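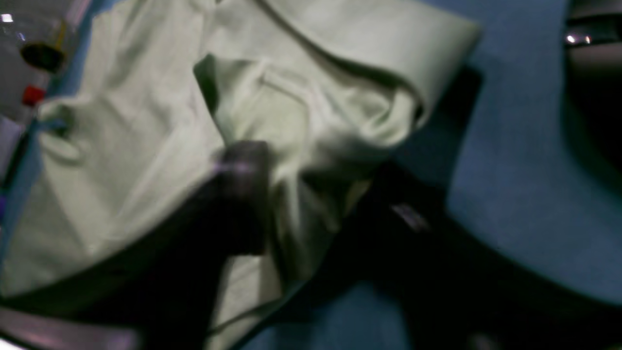
3.2 Garment preparation and surface conditions

The folding trials at the Tullard site used short-sleeved T-shirts in light, plain colors. Garments were drawn from the Pala household set, which holds 145 items, and each was laundered before its first use in June. No starch or fabric softener was applied. Shirts with printed fronts were left out because stiff ink changes the way a crease forms.

Every trial began with a smoothing stage. The instructions called for the body to be spread first and the sleeves second, with the neckline left until last. Creases that remained after smoothing were accepted, provided that the outline of the shirt could be traced without a break.

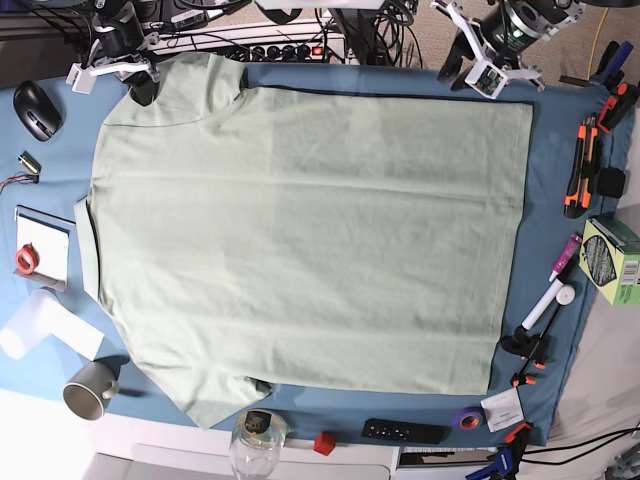
Pressing with an iron was not permitted at any stage. Earlier work under the Seixas protocol relied on pressed garments, and its fold times are therefore difficult to compare with those of an ordinary home — a limitation its authors acknowledge. The present study keeps the wrinkles and records them as part of the starting state.

Figure 6. Stages of garment handling at the Tullard site.

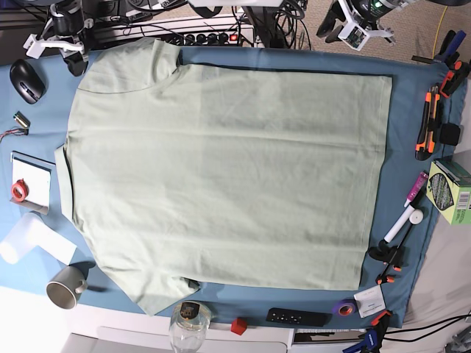

Starting states were graded on two scales, one for the outline and one for the surface. The outline scale considers the hem, the sleeves, and the collar. A straight hem and two extended sleeves, as in Figure 6, meet the standard for the outline even where faint horizontal creases cross the body. The surface scale is graded separately and does not affect admission to the trial. Of the 2922 starting states graded, 98 were set aside for a second reading.

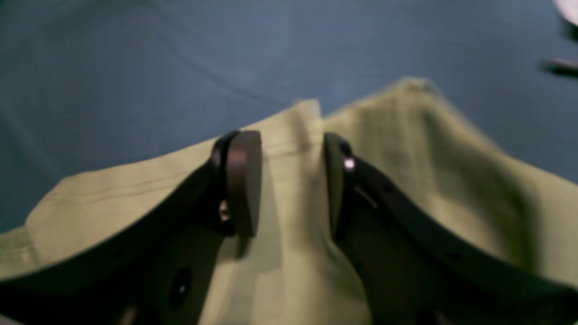

Putora, in a written response to the draft protocol, objected that a shirt spread this carefully is rarely met in a real laundry routine, where most items come out of the basket twisted or inside out. The response asked for a separate group of crumpled starts. That group was added and is reported in Section 4, with the same two scales applied after the shirt has been opened out.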